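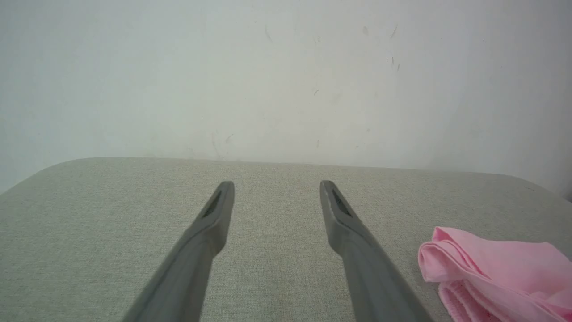 Selon Elibariki Kinyua, le metteur en scène ne devrait jamais arriver à la première lecture avec un plan de déplacements achevé : les comédiens se contenteraient alors de l'exécuter, et le travail à la table perdrait son objet. La position est discutable. Elle servira de point de départ à cette séance, consacrée au passage de la lecture à la mise en place.

Séance 4 – De la table au plateau

4.1 Le découpage

Le texte est divisé en unités de jeu avant toute répétition debout. Une unité commence lorsqu'un personnage change d'objectif, lorsqu'une information nouvelle modifie le rapport de force, ou à une entrée ou sortie. Les scènes de l'édition imprimée ne coïncident pas nécessairement avec ces unités. Pour Prendergast, pièce en un acte étudiée ce semestre, on retiendra un découpage en 18 unités. Le texte compte 747 répliques ; la longueur des unités est donc très inégale, et les plus courtes se concentrent après le retour du frère.

Chaque unité reçoit un numéro et un titre formulé avec un verbe d'action (« obtenir la clef », « retarder l'aveu »). On évitera les titres d'ambiance, inutilisables en répétition.

4.2 Le cahier de régie

Page de droite : le texte. Page de gauche : un plan réduit du plateau, les déplacements, les effets. Notation au crayon jusqu'au filage. Abréviations admises :

C : cour
J : jardin
L : lointain
F : face
X : traversée

Exemple : « Kelar X de J à C, s'arrête L sur "demain" ». Le mot d'appui est toujours souligné dans le texte. Un déplacement sans mot d'appui est considéré comme non fixé.

4.3 La mise en place

Deux procédures sont comparées en cours.

a) Mise en place préalable. Les trajets sont dessinés avant la répétition, puis transmis. Gain de temps net dans les scènes de groupe. Risque : des trajets justes sur le plan et injustifiables en jeu.

b) Mise en place déduite. Les comédiens improvisent les trajets à partir des objectifs ; le metteur en scène retient, corrige, fixe. La procédure convient aux scènes à deux ou trois personnages. Elle suppose un relevé rigoureux, faute de quoi la version retenue se perd d'une répétition à l'autre.

Dans la pratique, les deux se combinent. La scène du repas (unité 11) relève de la première ; le dialogue final – Savex et Kelar, sans accessoires – relève de la seconde.

4.4 Lisibilité

Vérifier depuis le premier rang, le dernier rang et les places latérales extrêmes. Dans la salle Fluvton, qui compte 76 places, un comédien assis à la face côté jardin masque l'avant-scène aux spectateurs du bord.

Travail à rendre en octobre

Cahier de régie complet des unités 5 à 8, avec plan du plateau à l'échelle et une note d'une page justifiant la procédure choisie pour chaque unité. Dépôt au casier 3321 avant 17 h.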